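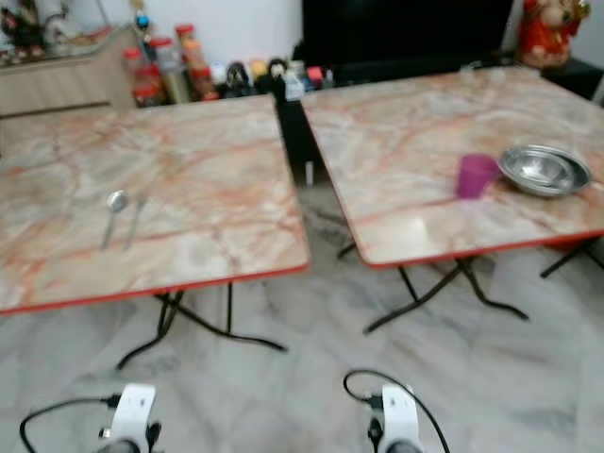
By Duygu Sönmez
March

The trial ran 60 days, and Ranjbar had used 11 of them before she let the machine near the kitchen things.

"Start with the spoon," said the man from Eder on the phone. "Spoons are easy."

She put a spoon on one folding table and a cup and a steel bowl on the other. The job was to carry the spoon across and set it in the bowl. She read the sentence off the card the way the booklet said to, slowly, facing the arms.

The left gripper opened and waited.

"It's thinking," she said.

"It's checking the height of the table. Did you enter the height?"

She had entered the height of her old table, which her brother had taken to Destuvport in the fall. She found the tape measure and typed in the new number. The screen gave her code 402 and then took it back.

On the second try the gripper closed on the handle, lifted, and went over the gap between the tables. The spoon landed in the bowl with a noise that brought her mother in from the bedroom.

"How much is this a month?" her mother asked.

"It's 224. After the trial."

Her mother looked at the spoon, then picked it out of the bowl and put it back on the first table.

"Again," she told the machine.

It didn't move. It only knew Ranjbar's voice, and adding a second one cost extra. Ranjbar gave her mother the card anyway, and called Eder back to ask how much.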